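Ledesma Adds Missed-Call Text Replies to Its Local Listing Service

New feature lets small businesses answer callers by text and send them straight to a booking page

LORODSIDE — Tuesday, August 2, 2022 — Ledesma, a local search marketing firm serving independent businesses, today released Missed-Call Reply, a new part of its listing management service. The feature sends a text message to anyone who calls a business from its online listing and does not get through.

Many small businesses get most of their new inquiries by phone. A hair salon, a plumber or a two-chair dental office often has no one free to pick up during working hours, and a caller who reaches voicemail will often try the next name in the search results. Missed-Call Reply sends a short message, written by the business, within seconds of the unanswered call. The message can include a link to book, a link to a price list, or a question about what the caller needs.

"Our clients were paying to show up in local search and then losing the call," said Sandra Inskip, head of client services at Ledesma. "We looked at the call logs with them. The listings were doing their job. The phone was ringing while they were with a customer."

Ledesma tested the feature with 4 client businesses beginning in March. During the test, the system sent text replies to 1009 missed calls. The company used the results to change how the default messages are worded and to add a setting that stops repeat texts to the same number on the same day.
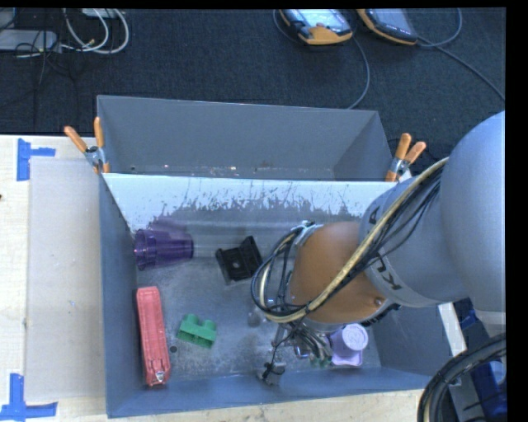 Replies from callers arrive in a shared inbox that the owner and staff can open on a phone or computer. Each conversation shows which listing the call came from, so a business with more than one location can see where its inquiries start. Staff can assign a conversation to a coworker, mark it as closed, or add the caller to a contact list if the caller agrees.

Businesses can set separate messages for open hours, evenings and holidays. Calls from landlines, which cannot receive texts, are listed in a daily email so that someone can call back.

Isotton, a bicycle repair and rental business with 2 locations, took part in the test. Owner Leandro Huenchumán said the evening message has been the most useful for his shops.

"People look for a repair after work, when we are closed," Huenchumán said. "Now they get a text asking what is wrong with the bike, and we have the answer when we open. I changed the wording a few times — the shorter one got more replies."

Missed-Call Reply works with the call tracking numbers already included in Ledesma plans. It also connects to Ero, the company's appointment calendar, so that open times can be shown on the booking page the caller receives. Businesses that use a different calendar can paste in their own booking link.

The feature is available now to all clients on the Standard and Plus plans at no added charge, with up to 900 text replies a month. Clients who want it turned on should contact their account manager. Setup is done by phone, and clients should have their opening hours and message wording ready for the call.

About Ledesma
Ledesma provides listing management, review monitoring, call tracking and local search services to independent businesses. The company is based in Lorodside.

Media contact
Sandra Inskip, Head of Client Services, Ledesma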